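Chapter 7
Preparing a Room for a Small Event 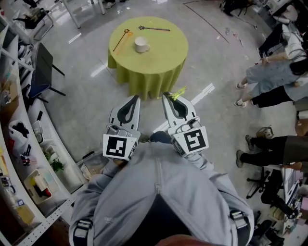 7.1 Before the guests come

Many students of event service think first about food and music. In this chapter we begin with the room itself: the tables, the cloths, the shelves, the chairs and the floor. A guest sees these things in the first minute, and they are also what the staff must live with for the whole evening.

Look at the round table with the lime-green cloth. The cloth hangs in folds down to the floor, so the legs of the table do not need to match anything. On the top there are only a white cup and two wands with star tips. When a table is still being prepared, it is good to keep it in this state, with few objects, until the floor is finished. Small scraps are lying on the floor near the dark line, and they must be picked up before any more decoration is brought out.

The curved white shelves at the side hold a basket, a tray, a small green plant and other items. Open shelves are useful during the work, but the guests will see them too. Decide early which items stay as decoration and which ones go into a closed cabinet.

7.2 The case of the Gallegos room

In August, Nayeli Alvarado prepared a children's party in the Gallegos room, which has 609 square feet of floor. Her budget was 291 dollars, without food. She rented two round tables and put a long cloth on each of them. Her first plan placed both tables in the center. Her colleague Eustaquio Zamudio walked through the room with a full tray and could not pass between the chairs. They moved one table toward the wall and began again.

We will return to this case in Section 7.5, where her complete list of expenses is given.

7.3 Words used in this chapter

Drop: the length of cloth that hangs from the edge of the table.
Full drop: a cloth that reaches the floor on all sides.
Clear path: a part of the floor where no chair, basket or bag may stand.
Reset: the work of bringing a room back to its first arrangement.

7.4 Measuring a round table

To find the cloth for a full drop, measure across the top of the table. Then measure the height from the floor to the top, multiply it by two, and add both results. For a table 48 inches across and 30 inches high, the cloth must be 108 inches across.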